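The Number Eight Shirt

The bus to Mekalmont left at six on Saturday morning, and on Friday night Pascal Gerlach had exactly one bag, and the bag was already full.

He had packed it twice. The first time he had gone about it the way he always did, standing over the couch and dropping things in as he thought of them, and he got as far as the rain jacket before the zipper refused to have anything to do with him. The second time he took it all out again, made a heap on the rug, and tried to think like his grandmother.

Oh, she could pack! She had once gone to Kariuki for a whole summer with a suitcase so small that the man at the station asked whether she was carrying a clarinet. She rolled everything. Socks went inside shoes, and a little jar of plum jam went inside the socks, and the suitcase smelled of plums for years. When Pascal was small she would let him sit on the lid, and he would bounce up and down with all his weight (there wasn't much of it) until the clasps snapped shut.

"You fold for a drawer," she used to tell him, "and you roll for a road."

So he rolled. He rolled the pajamas and the good sweater. He rolled his two pairs of jeans, which fought back, and the gray T-shirt he slept in when the pajamas were too warm. It was wonderful how much smaller everything got! By nine o'clock he had a row of fat bundles lined up along the back of the couch like loaves at a bakery, and he stood there admiring them with a piece of toast in his hand, and then the phone rang.

"Have you got the shirt?" said his sister.

"Hello, Lena."

"Hello. Have you got the shirt?"

"Of course I've got the shirt."

"Where is it?"

Pascal looked at the loaves. He looked at the rug, and behind the door, and at the chair where things went when they weren't clean or dirty.

"It's here," he said. "It's in the apartment."

"Pascal."

"It's in the apartment, Lena! I'd never let it out of the apartment."

The Grimia Rovers had not played a game in 221 weeks. Lena had worked that out on the back of an envelope, and she had told everyone she knew. The field had flooded, and then the other field had been sold, and people had moved off one by one to places with more work in them and less mud. But now there was a new field up in Mekalmont, with real nets and a hut that sold soup, and somebody's cousin had written to all the old players, and fourteen of them had written back. Fourteen! You only needed eleven. There would be people sitting on a bench, as if they were a real team.

Pascal had been the number eight. He had not been a great number eight. He ran a lot, and he shouted encouragement, and in one glorious match against Braner he had scored with his shin from so close to the goal that the goalkeeper congratulated him on not missing. He could still tell that story in either of two versions. The long one had weather in it.

"I'm going to hang up and look for it," he told his sister.

"Stay on. I want to hear you find it."

So he put her on the kitchen counter, on speaker, next to the toast crumbs, and he looked. He tried the hall closet, where he found an umbrella he had been missing since fall and a single roller skate. He tried under the bed. He tried the trunk where he kept winter blankets, and had to stop and put his whole face in the green one, which had been on his bed when he was seven.

"What are you doing?" called Lena from the kitchen. "It's gone quiet."

"I found the green blanket!"

"The one with the burn?"

"The one with the burn! It's still got the burn!"

They talked for a while about the burn, and about the candle, and about which of them had told Mom it was the dog. They had not owned a dog. Mom had gone looking for it all the same, calling down the street in her slippers, and they had watched from the window until they were both laughing too hard to stand up. He had forgotten the slippers. Lena had forgotten the candle. It was the best talk they'd had since Christmas, and it used up most of half an hour.

"The shirt," said Lena at last.

"The shirt," said Pascal, and went and opened the linen cupboard, which he had no reason to open, and there it was under the tablecloths.

It was so red! He had remembered it as a sort of brick color, a sensible, washed-out red, but somehow all that time in the dark had kept it bright. He carried it to the living room with both hands and laid it down on the couch, on the broad gray cushion he had just cleared, and he smoothed out the sleeves and stood back.

"Well?" said Lena.

"It's very red," said Pascal.

"Does it smell?"

He bent down. "Lavender. And tablecloth."

"Try it on."

He tried it on. It went over his head with no trouble at all and then it thought things over around the shoulders, and after some discussion it came down nearly as far as his belt. He ran on the spot. He lifted his knees. He shouted, "Man on! Man on!" and the neighbor knocked on the wall, and he shouted "Sorry!" and Lena was laughing so much that the phone buzzed itself along the counter.

"It fits," he told her, puffing a little. "It fits if I don't eat soup."

"You'll eat the soup."

"I'll eat all of the soup."

After she had gone he took the shirt off again and put it back on the couch, and now came the difficult part. A pair of pajamas could be rolled any old way. A shirt like this needed some thought. He folded it lengthwise and it went lumpy. He shook it out and began again, slower, tucking as he went, and the fabric bunched and slid and kept turning up bits of itself he'd forgotten, a flash of white, then a stretch of the striped trim that he used to chew on when the other side had a corner.

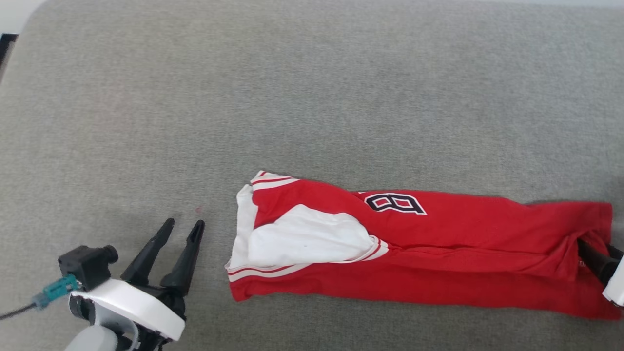

He left it there for a minute and went to put the kettle on. It struck him, waiting for the water, that he hadn't felt this way about a Saturday since he was a boy. He wasn't worried about his knees. He wasn't worried about the bus, or the mud, or whether anyone would remember the goal against Braner. (They would. He'd make sure of it, in both versions.) He wanted to see old Tomas in goal with his huge gloves. He wanted to stand in a freezing hut with his hands wrapped around a cup and hear them all talk at once.

He drank half the tea and went back to the couch.

The trick, he decided, was to let the shirt be as long and thin as it liked and then coil it, the way his grandmother had coiled her wool scarves. He started at one end and went carefully, pressing out the air with the flat of his hand. It made a neat, fat, springy wheel. He could have held it in the crook of his arm like a ball, and he did, for a second, and took a few steps around the coffee table with it, and sidestepped the lamp beautifully.

Then he packed the bag for the third time. Shoes went in first, with socks inside them. The jeans went along the bottom and the sweater down the side, and the rain jacket, which had caused all the trouble, turned out to fold into its own pocket, a thing he had owned it for years without knowing. He laughed out loud. What a jacket! Into the middle, right where his grandmother would have put the jam, went the number eight shirt.

He closed the flap. He took hold of the zipper, and it ran all the way around to the other side with a long happy purr, and there was room left over. There was really a surprising amount of room.

Pascal thought about that. He went back down the hall to the trunk, got out the green blanket, rolled it as tightly as he could, and sat on it until it was small enough to go in.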